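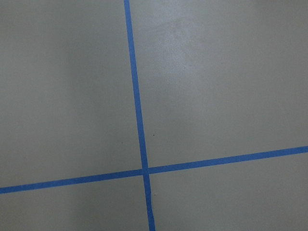 Curkness Robotics Club · members' posts

Open day at Jeneck in Flolluvport! Got here at 2 and I'm already hogging the good spot by the table (sorry, everyone behind me).

1/ Blue tape on gray, crossing a bit crooked. I love that it looks laid by hand, mine at home is way worse lol

2/ Two arms, one table, three red blocks in an L. One gripper is right up against the blocks and the other is pointing away from them. I've been staring at the cables this whole time!! 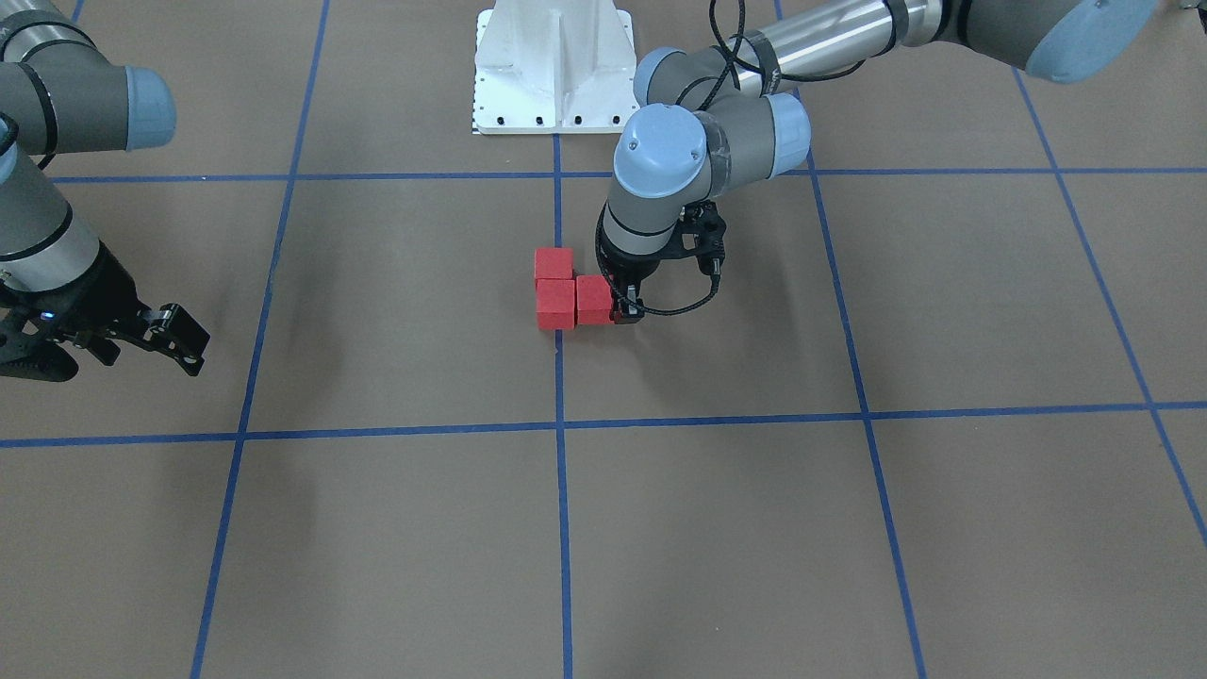
3/ Asked if the Van Dusen kids' group can visit in April. They said yes, up to 13 kids, bring snacks

4/ Next demo's at 5, I'm staying for it. Come find me, I saved you a cookie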